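Elport Alledik Round Table, White

A plain white round table for break rooms and shared work areas. The top wipes clean with a damp cloth and leaves room for tissue packs and other small things.

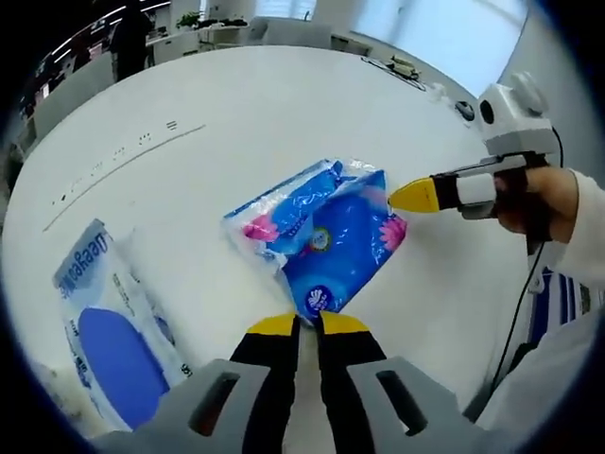

Bahrami writes that the top has held up well in a busy office and that tea marks come off with dish soap.

Diameter 1,112 mm. Maximum load 800 N, spread evenly. Ships in 2 boxes. A snack packet and a water bottle can stay out beside your work.

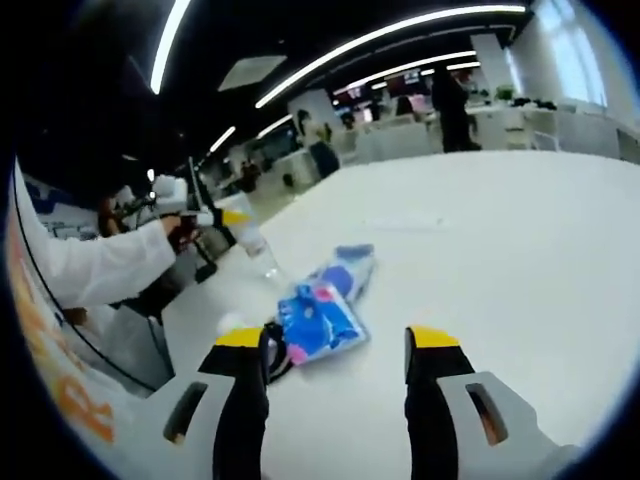 Parnatard Catalog, page 2

Cups can go straight on the top. Wipe up coffee and juice the same day. Do not use scouring pads.
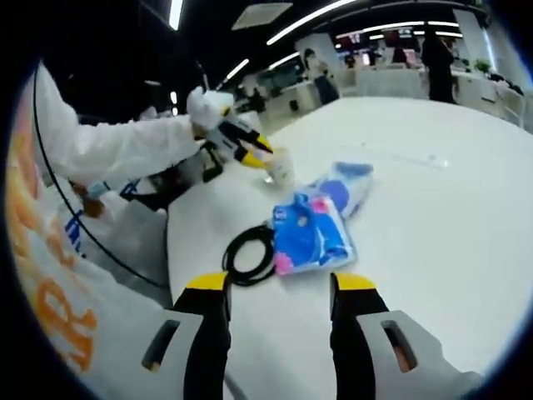
Can the table be used outdoors?
It is made for indoor use only, and rain will damage the edge.

Next delivery: October.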